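Barau Law Center Widens Free Help for Small Businesses and Nonprofits

The law school clinic at Barau will open its doors to more small businesses and charities this fall, after a gift from the Cronin family fund covered the cost of a second supervising attorney for three years.

The clinic gives free legal help to owners and nonprofit boards that can't pay for a lawyer. Students in their last year of law school do most of the work, and a licensed attorney reviews every document before it goes out. Last year the clinic took on 53 clients and turned away nearly as many.

Most requests are for everyday matters – leases, bylaws, tax-exempt filings and contracts with suppliers. Disputes that are already in court are sent to the county bar's referral line, and that will not change.

Students logged 1,049 hours at the clinic last year. With the new attorney in place, enrollment will rise to 22 students per term, and those who finish the course will still earn four credits.

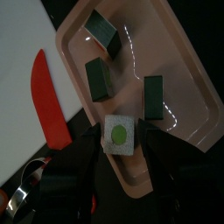 Natex Staff
Education and Law Reporter

The gift also pays for evening appointments at the Hultetti Building downtown. Until now, clients had to come to campus during business hours, which the clinic's annual report listed as the most common reason people missed a first meeting. Evening hours will run from 5:30 to 8, and parking in the lot behind the building is free after 5.

Applicants must have a business or nonprofit based in the county. Businesses need to show yearly sales below the clinic's limit, and nonprofits must send a current budget and a list of board members. Groups that have not yet filed papers with the state can apply too, as long as at least one founder lives in the county.

Applications open in August and can be filled out online or on paper at the Hultetti Building front desk. The clinic expects to answer each one within two weeks. Clients accepted last spring keep their current student team until their work is done and do not need to apply again.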